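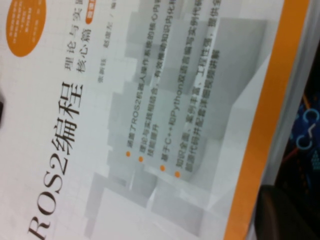 Home | News | Reading Room | Back Issues | Contact

New on the Reading Room Table

The Chinese-language shelf at Carnodia has a new paperback, ROS2编程, subtitled 理论与实践 核心篇 (Theory and Practice, Core Volume). It has a pale gray and white cover, and the title is in large dark characters that are easy to spot. Two members asked for it in May — both are working through ROS 2 on their own and wanted something in Chinese to read next to the online material.

Loans run for 3 weeks. Write your name and card number on the sheet by the door of Room 407, and return the book to the same room.

We are also changing how the desk is kept. Textbooks used to pile up flat, and the ones at the bottom were hard to get at.
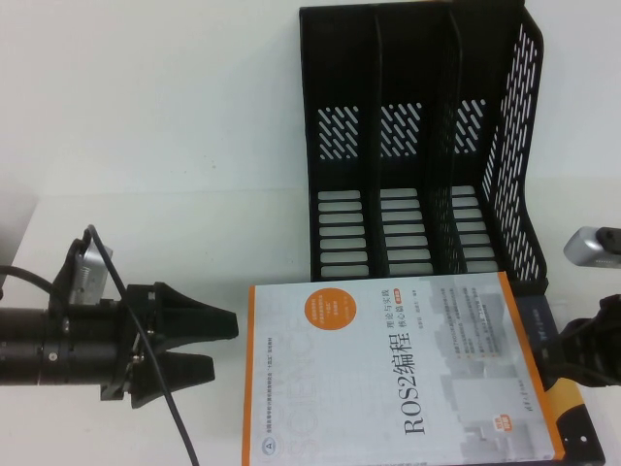
From now on, please stand books upright in the black three-compartment organizer when you finish with them. Spines should face out. Loose papers and magazines go in the tray by the window — please don't mix them in with the books.

Requests for other titles can go to Arne Hollmann before the end of July 2025.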